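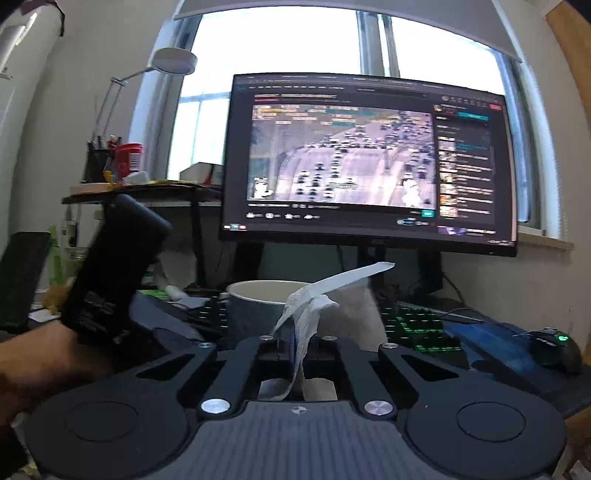 29 June 2020

Coffee stain tests on cotton, continued from April. Strip 3 had again the brown ring at the edge, also after the second rinse with soft water. Geetha thinks the ring comes from the drying and I tend to agree - the middle is clean, only the border is dark.

Prepared new bath: 505 ml water, 20 g of the Hurnico powder, stirred until clear. Left the strips in it over lunch. The ring is paler now but the cloth feels stiff, I don't like this.

Constanza asks for the old Kälin samples. I could not find them in the drawer, maybe Edeltraud has them.

To do: repeat with half the powder, dry flat and not hanging. Order more filter paper.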